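About Clekix

Clekix tests robot arms on soft goods: towels, garments, bedding, anything that changes shape when it is picked up. We run the arms, log every fault and report the results to the people who build them. Our test floor is in Triltolberg, and the office handling reports and contracts is in Prirkent.

How we started

The company grew out of a fault. In February of our first year, during a towel-folding run for a laundry operator called Lucero, an arm kept driving toward its target after the gripper had stopped reporting its position. The operator pressed the stop button. Power to the arm was cut, but the gripper was on a separate supply and stayed closed on the cloth. No one was hurt. The written procedure had no step for a gripper that holds after a stop, and we spent the next 35 days writing one.

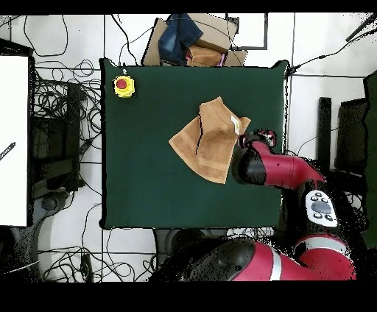
Towel folding at the Triltolberg test floor, with the stop button at the corner of the mat.

What we changed

Arm and gripper now share one stop circuit. Loss of the position signal halts all motion – the controller no longer fills the gap with its last known value. A restart takes 2 separate actions, one at the button and one at the control station. The stop is tested before each shift and the result is entered in the log, pass or fail.
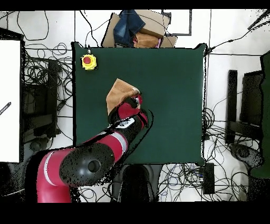
Most faults are less serious than the first one. Of some 3,000 folding runs in the current log, 1,338 ended in a fault of some kind, mainly missed grasps, double grasps and slipped corners. We count a run as a fault if a person has to step in, even when the fold itself is acceptable. This makes our figures look worse than a vendor's own – clients are told so before they sign.

Reports

Each client receives the full fault log, including runs stopped by our own mistakes. Entries are not removed after review. Corrections are added below the original entry with a date.

Page last updated Sun 18 August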